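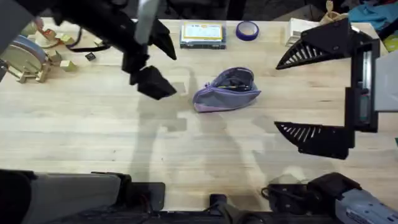

Short Course in Household Textiles
Handout 5: Wool, felt and why your jumper shrank
Tutor: Tahira Mengal
Revised July 2023

Welcome back! Last session was all cotton and flax, which are lovely but (I admit it) a little well behaved. Wool is where the fun starts.

What a wool fibre looks like

Put a single hair of fleece under a microscope and you will find tiny overlapping scales, a bit like roof tiles, all pointing towards the tip. Run it between finger and thumb from root to tip and it feels smooth. Go the other way and it catches. Do try this with the Meredith fleece in your sample pack, it's wonderfully clear on the longer locks!

The fibre also has crimp, the natural wave that traps air. Fine wools usually have more crimp than coarse ones.

Felting

Three things make wool felt: moisture, warmth and movement. The scales lift, the fibres creep past one another and lock, and the cloth gets smaller and thicker. You can't comb it back out afterwards. A hot machine wash supplies all three at once, poor jumper.

Fulling is the same process done on purpose to cloth that has already been woven or knitted. Loden is the classic case, and so dense that rain takes ages to get through.

Superwash wool has had its scales smoothed or coated so they can't grip. Handy for socks, hopeless for felt.

For next time

Knit or cut two squares of the same untreated wool. Measure both, wash one by hand in cool water and the other hot with plenty of rubbing, dry them flat and measure again. Bring both, along with your notes on how they feel.

Reading: chapter 7 of the course book, skipping the section on dyes, as we did those in March.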